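Minutes, Equipment Planning Meeting
March, Pliditholm office
Taken down by Kwame Akolgo

Mahsa Mohammadi opened a little after 9 and thanked everyone warmly for coming in with so much else going on. We went back over why the Gbeho project needs its own line in the budget, and it was agreed (after a good long talk, and a second pot of coffee) that simulation work should be planned for before any more hardware is ordered. Mahsa asked that the stills be kept with the minutes.

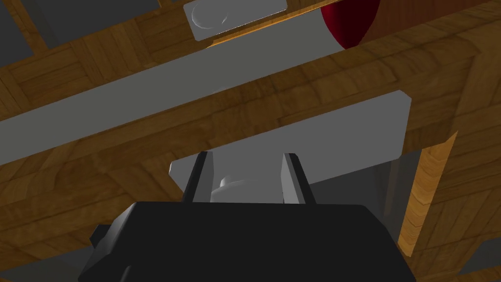
Item 1. Simulated gripper, wood and gray surfaces behind the fingers.

Kwame went through the quote from Sterko, which covers 3 workstations and 60 days of setup help. Mahsa felt the setup help was generous but would rather see some of it held back until summer, when the new people have settled in, and Kwame will ask whether they'd be willing to split it. We also talked for quite a while about doors, handles being the part of the plan everybody seems to have an opinion on!

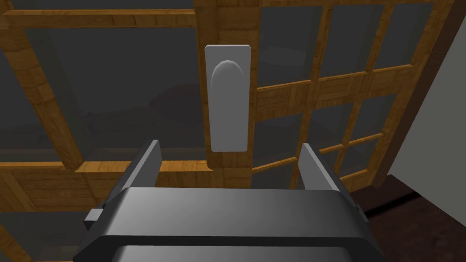 Item 2. Gripper and door handle plate, simulated.

It was agreed to put 600 hours of computing time into the draft budget for door and cabinet tasks, and to look at the Plirnen arms again once we've seen what those hours get us. Kwame kindly offered to redo the spreadsheet so that spare fingers and cables sit under their own heading, as they were very hard to find last time.

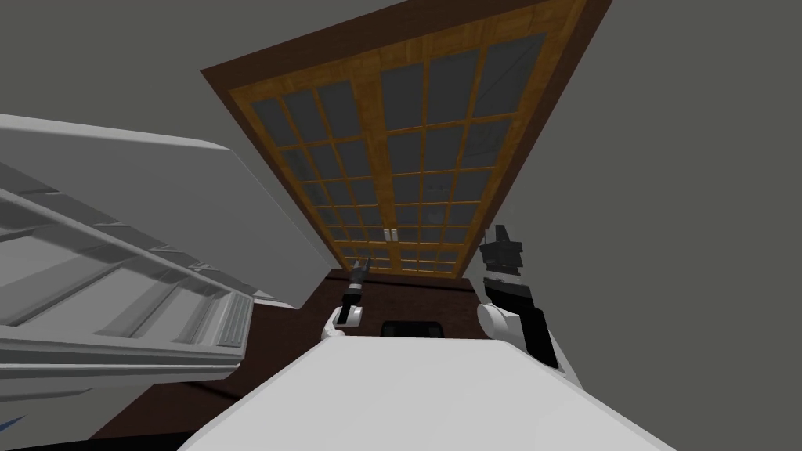 Can the arms be leased before we commit to buying them?
Mahsa will ask Plirnen for lease terms and bring them to the next meeting, along with the service costs.

Kwame to send the revised draft around before then. Closed with thanks to all.

Gbeho project office, Pliditholm. Please send corrections to Kwame Akolgo. Back to top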